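Refurbishing Donated Desktop Computers for Community Use: Final Project Report
Sandoval College, Department of Computing and Electronics
Second-year group project

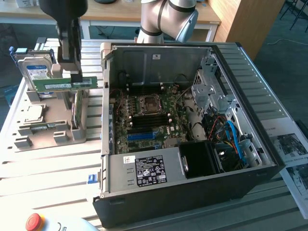

1. Introduction

The project set out to establish whether used office desktops could be returned to service at low cost by students working within normal timetabled hours. The computers were donated to the college by Ododano, a local office supplier, when it replaced the equipment at its main site. A total of 59 towers were received in October, together with a quantity of keyboards and mains leads. The completed machines were to be passed to the Jusiten reading centre, which offers free computer access to adults and school pupils.

The group consisted of four students. Work was carried out in the hardware laboratory on the ground floor, under the supervision of the department.

2. Aims

The aims agreed with the department were as follows.

To inspect every donated machine and record its condition.
To produce at least 25 working computers for the reading centre.
To recover usable parts from machines that could not be repaired.
To write a working procedure that could be followed by later groups.

3. Method

Each tower was given a number on arrival and entered in a shared spreadsheet. The outside of the case was cleaned before it was brought to the bench. The case was then laid on its side and the side panel removed, so that the motherboard could be reached from above without leaning the machine against anything.

Dust was removed with a soft brush and a hand blower. The power supply label was read and its rating entered in the spreadsheet. Connectors were checked by hand, beginning with the main power lead and finishing with the data cables to the drives. Where a processor was taken out, the socket was inspected under a magnifier for bent contacts, and the lever was left in a position that did not put strain on the frame.

Memory took up more of our time than any other part. Modules were removed, sorted by type and capacity, and stored in plastic trays between tests. Each one was tested singly in a machine known to be sound, and then again as one of a pair. Modules were held by their edges at all times. When refitting, the notch was lined up with the key in the slot and even pressure was applied until the catches closed. Two early failures were traced to modules that had not been fully seated, and a second check was added to the procedure as a result.

A machine was considered complete when it had started correctly three times, passed an overnight memory test and accepted a fresh installation of the operating system. Drives were erased before any other work was done on them.

4. Results

Of the 59 towers received, 28 were completed and accepted by the reading centre. A further 11 started but failed the overnight test and have been kept for teaching. The remaining machines were taken apart for spares.

The group tested 146 memory modules. Most were sound, although many were of too small a capacity to be of use alone and had to be fitted in pairs. The most common faults in the towers themselves were worn fans and swollen capacitors. Drive cages caused an unexpected delay: several had been bent in transit and had to be straightened before a drive would slide in.

5. Discussion

The main target was met, but later than planned. The timetable allowed three weeks for inspection and this stage took five. The group had assumed that machines from one office would be alike, whereas the towers came from several periods of purchase and differed in layout, cabling and the type of memory accepted. Sorting by model at the start would have saved a good deal of searching for parts.

Record keeping was uneven in the first month. Some entries gave the fault but not the action taken, and a small number of machines were inspected twice. Firatik, the firm which collects electrical waste from the college, also required a list of scrapped items by weight, and this information had to be gathered at the end.

The reading centre reported one returned machine by the close of the project. The fault was a loose data cable, which was replaced the same afternoon.

6. Recommendations

Later groups should sort donated machines by model before opening any of them. Spreadsheet entries should be completed at the bench and checked weekly by a second student. Scrap should be weighed as it is produced. The department may also wish to purchase a second magnifier and additional trays for memory modules, as both were in constant demand.

The written procedure and the full inspection record are held in the department office.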